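Brindwood Growers list – June 2001
Subject: Re: pumpkins on the cold side of the hill

> Has anyone at the Tololstead end had luck with Rasetska? Mine went in
> during April and rotted on the vine. Thinking of giving up and
> going back to butternuts.

Please don't give up on them! We're in the frost pocket below the Tololstead road and I've just brought in 22 off 2 plants, which is the best I've ever done with any pumpkin. April is far too late up here, so I'd blame the calendar before the seed.

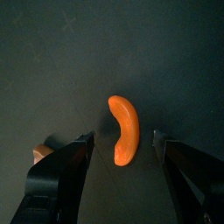 The flavour is the thing, though. Roasted with the skin on they go almost like chestnut, and the colour holds beautifully in soup. I grew Nägeli beside them for a fair comparison and it was fine – a bit watery, good for scones.

My rows are nine feet apart and they still met in the middle, so allow more room than the packet says. I also stopped watering once the stalks began to cork, and lifted every fruit onto a roof tile.

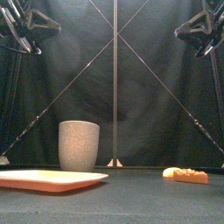

posted by cold_side_grower

I've saved heaps of seed (472, I was sorting them into envelopes anyway) and would love to see them spread around the district. Send me a stamped envelope and tell me if your soil is clay – I'll pop in some notes on mounding.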